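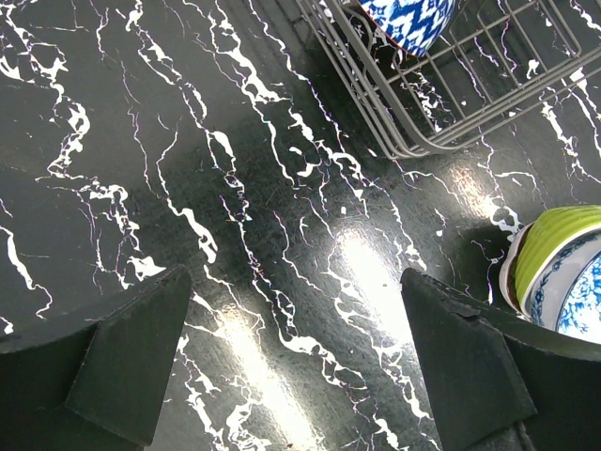 Wommont wrote to us after its first month with the cell that glossy tableware was the part it had expected to fail, and that it would like the same station with a longer front rail. The longer rail is now a standard option.

About Warnlow

Warnlow builds two-arm tabletop cells for handling small household goods. The standard product is the Tarnano station: an enclosed table, two arms mounted on the near edge, a camera at each wrist and one fixed camera over the work area. We sell it assembled, as a kit, or as a service billed by the month.

The company works from a single building on Coman Street, a former print shop dating from 1987. Assembly is on the ground floor. Testing is upstairs, next to the parts store, and closes at 6 p.m.

What we test

Dish handling is our reference task. Bowls are thin at the rim, they nest, and they roll when tipped. Racks add thin wires that a fingertip can catch on. We run the task on a black tabletop with white marble-like veining, a hard background for edge detection, and we leave the reflections in. Customers who supply their own tabletop should send a sample piece at least 30 cm wide.

Both arms share the work area, with the left gripper at a yellow bowl and the right one over the wire rack in the setup below.
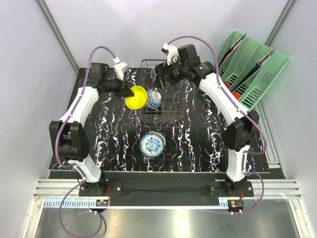
What is in the kit

Two arms with base plates, grippers and wrist brackets. Cabling runs outside the links - slower to dress, faster to replace. The parts list has 42 lines, and fasteners are bagged by line number.

Service and spares

Gripper fingers are a wear part and are sold in pairs under part number 831. Monthly service covers recalibration, cable replacement and software updates. It does not cover tableware.

Quotes are sent by email. Please state the table size, the heaviest item and the supply voltage.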